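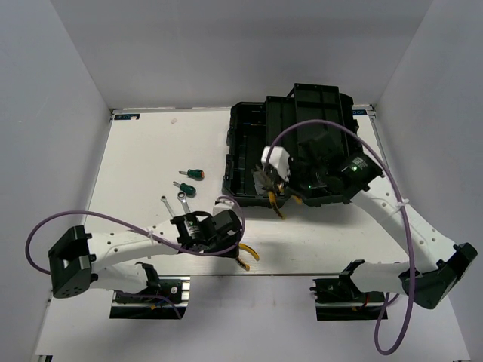
Equipment Review: The Tonduner Steel-Framed Workbench, Model 200

Issued by the Kinport Shared Workshop, Equipment Review Series
Reviewed by Davina Moncrieff, with notes from Svetozár Koubek and Marjan Karimi
March 24, 2018

Purpose of this review

The Kinport Shared Workshop replaces its benches on a rolling plan, and members are entitled to know how their fees are spent. The present review covers the Tonduner Model 200, a mid-priced workbench with a steel frame and a reversible top. One bench was bought at full price in November and placed in the general repair room, where it has been in daily use. The maker had no part in the trial and has not seen this text.

The Model 200 was tested next to our older Nyaga benches, which most members know well. Where a comparison is made below, it is with those benches in their present condition.

Price and delivery

The bench cost $865, with delivery to the ground floor included. The optional drawer unit was not ordered. It arrived in two cartons, one of which had a crushed corner. The contents were unharmed, but the top is packed with very little padding at its ends and buyers should check it before signing for the goods.

The larger carton is awkward. Two people can lift it without trouble, yet it has no hand holes and the straps are thin enough to hurt. Our stairs were not attempted. Members thinking of a Model 200 for an upper floor or a basement should measure the turns first.

Assembly

The printed guide sets out 13 steps. It is clear for most of its length, with large drawings and very few words. The exception is the step that joins the rear brace to the legs. The drawing shows the brace from behind while every other drawing shows the bench from in front, and our first attempt put the brace on upside down. The bolts go in either way. The error shows up only when the lower shelf will not sit flat.

Assembly by Mr. Koubek and one helper took an afternoon, including the time lost to the brace. The two wrenches supplied are soft and had begun to round at the jaws by the end. A proper socket set is strongly advised. All hardware was present, with a few spare washers.

The frame

The frame is the best part of this product. The legs are square steel tube, the welds are even, and the powder coating has held up against dropped tools and dragged stools. With the bolts tightened again after the first week, side-to-side sway was slight. Front-to-back sway is a little greater and can be felt when planing or filing hard. Members who do a great deal of hand planing will still prefer a heavy timber bench fixed to the wall.

The maker states a load limit of 227 kilograms, spread evenly. We did not test to that figure. An engine block and a drill press stood on the bench together for several days, and a straightedge laid on the top afterward showed no sag.

Each foot has a leveling screw. These work as they should on our uneven floor, although the locking nut is placed so close to the foot plate that only a thin wrench will reach it. Ms. Karimi, who keeps the repair room, has left one hanging on the frame.

The top

The top is reversible. One face is oiled beech and the other a hard pale coating meant for cleaner work. Turning it over requires the removal of eight bolts from below and is a job for two people. In practice our members chose one face and kept to it. We doubt that many buyers will make regular use of the feature, and a cheaper version with a single face would be welcome.

The beech side takes clamps well. It had a light coat of oil on delivery and needed another before use. Glue drips came off with a scraper. Coffee left a ring, now sanded out.

The coated side resists solvents better than expected. Mineral spirits and denatured alcohol left no mark. A hot soldering iron, laid down by accident, did, and the brown spot has not responded to any cleaner we own. A mat should be used for all soldering work.

The front overhang is narrow – narrower than on the Nyaga benches – and some of our larger clamps have little to grip. The ends are more generous. Anyone who plans to fit a vise should do so at an end, where the holes are already drilled. The hole pattern suits the Netetell vise that the workshop already owned, and it went on without any new drilling.

Height and comfort

The working height is fixed apart from the small travel of the feet. It suits a person of average height who is standing. Beca Landeg, who teaches the evening bicycle repair class, found it high for taller wheels held in a stand but good for hub and brake work. Seated users need a tall stool. There is a rear brace but no front rail at knee level, so legs fit under easily.

Wheelchair users were less well served. The lower shelf blocks access and must be left off, and even then the top is too high for comfortable work. The workshop will keep one of its adjustable tables in service for this reason, and the Model 200 should not be bought as the only bench in a public room.

Noise

A hollow frame can ring. Hammering on the top gave a sharp note during the first days, and there were complaints from the office next door. Rubber pads under the feet and a filled toolbox on the lower shelf reduced it a good deal. Heavy riveting has been moved back to the older benches.

Service

We wrote to the maker twice. The first letter, on the brace drawing, was answered within the week by Jhun Villanueva of the customer desk, who sent a corrected page. It has been placed in the binder by the tool crib. The second letter asked whether the coated face could be repaired. The reply was that it could not, and that a new top may be ordered separately – the price was not given, and a further request is still open.

Findings

The Model 200 is a sound general bench with a very good frame and an acceptable top. It is recommended for repair, assembly and light woodworking. It is not recommended for heavy planing, for rooms where noise is a concern, or where height adjustment is needed.

The workshop intends to buy two more for the general repair room, with the beech face up. Members who wish to try the bench before then may reserve it at the front desk in the usual way. Clamps and the vise handle are signed out separately.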